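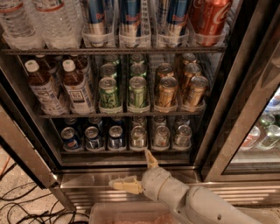 Session 2: filling and facing a drinks fridge

I'm keeping this handout short, as most of you will read it on the bus. We're sticking with cold drinks this week, and I'll get on to sandwiches in October.

Facing up just means bringing stock to the front of its row with the label looking out at the customer. It sounds dull, but I love it! Give me a tidy row of cans with their dividers straight and I'm happy for the whole morning.

How I do it:

Work one lane at a time. Take the old cans out, put the new ones in behind, then bring the old ones forward (yes, every time, even on a Sunday).
One product per lane. If the green cans run low, leave the gap at the back and don't plug it with gold ones.
Bottles have their own side. I keep iced tea together on the left of its shelf, caps on tight, labels forward.
Water next to the energy drinks is fine by me. Some shops hate it.
Turn each can by the rim so you don't leave fingermarks on the label.
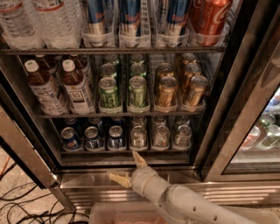
Vaughan Stubbs asked last time whether the bottom shelf matters as much, given that people hardly ever bend down for a drink. Well, I think it matters more. On the Puridach plan we used in the first session, the bottom shelf had 33 cans out of 65, so if you skip it you've done half a job.

For next time: sketch a fridge near you, shelf by shelf, and mark two lanes you'd move. Pencil is fine. Bring the Fomow sheets back too, please, I'm running out.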